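Bare wood floor echoes badly — rug, curtains or something else?

Asked by Rekha Goel, 20 February 2021

We moved into an older house in Bulville and the spare room rings every time I take a call in there. Floorboards, painted walls, one window with a blind. I have around 200 dollars to spend and would like to avoid foam panels. What should I buy first?

3 answers

Stevisell
Rug first, with a thick felt pad under it. The pad does more than people expect. Get one that covers at least half the floor. After that, heavy curtains, wider than the window. I did both in a room 8 feet wide and the ringing mostly went away. Leave the ceiling alone until you've tried those.

Vashisht
curtains did nothing for me. bookcase full of books on the wall you talk toward, got mine used for 33 dollars

Allovport
Agree on the rug. Clap in each corner before you buy anything and again after each change, so you know what is helping. A bed or a sofa soaks up a lot too — my room got worse when I took the bed out. I still haven't settled on a rug size. 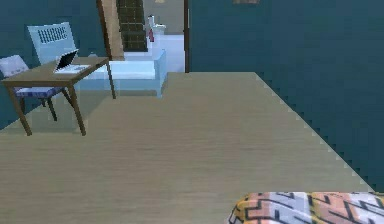

Teal wall, wood floor, desk on the left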